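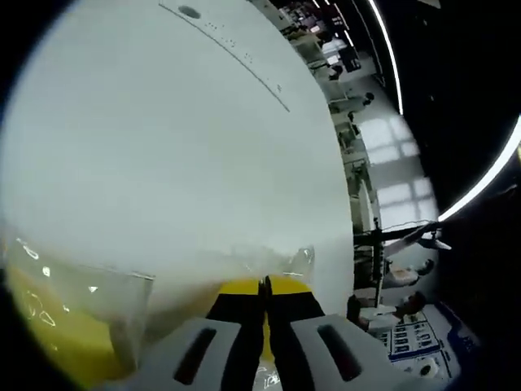 Table clearing and small waste sorting, Vaughan workroom

Gallery page 4. Text: Llinos Jarman. Corrections to Karla Barajas.

The pages in this set cover the shared tables on the Vaughan floor and the light plastic that collects on them: cups, bags, film, wrapping. The large racks and the packing line have their own gallery. Entries are kept short. Tray numbers refer to the floor list, July edition.

The tables are white and matte, with a pale top that shows crumbs and liquid rings but hides clear film very well. Film is the item most often missed at the end of a shift. In the last floor review, Gwion Hopkin logged 2,466 pieces of stray plastic, and scraps of clear film made up the largest group. The review did not weigh them. A piece the size of a thumbnail weighs next to nothing and still blocks the intake of the Jumivdale sorter.

Cups

Clear plastic cups are handled first. A cup with liquid in it stays upright and goes to the sink before anything else on the table is touched. Empty cups are stacked to a maximum of 20 and placed in tray 2. Yellow drinks leave a stain on the white top if a spill is left overnight; use the mild cleaner, diluted 1 part to 100, and a soft cloth. Do not use the scouring pads from the tool bench.

Film and small wrapping

Pick up film by a fold or a raised edge. Flat pieces can be lifted with a strip of tape. Do not sweep film toward the edge of the table, as it clings to the underside and is lost. Crumpled pieces go to tray 5 as they are. Flattening them saves no space worth the time.

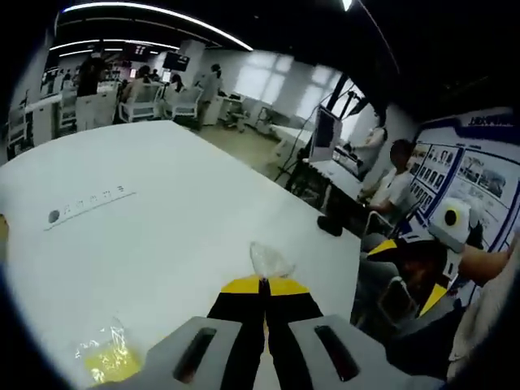
Crumpled clear film, pinched at the gripper tips. Left corner: clear bag with a yellow item inside.

Bags

A bag with something in it is not waste until the contents have been checked. Open it, remove the item, and return the item to its shelf. The empty bag goes to tray 6. Bags with a torn seam go in with the film. Tray 6 is emptied at 2,000 bags or at the end of the month.

Changes to this page

Tray 4 withdrawn. Film moved from tray 3 to tray 5 at the request of Mayuree Saithong. Cleaner ratio corrected.

Next: gallery page 5, shelf labels and bins.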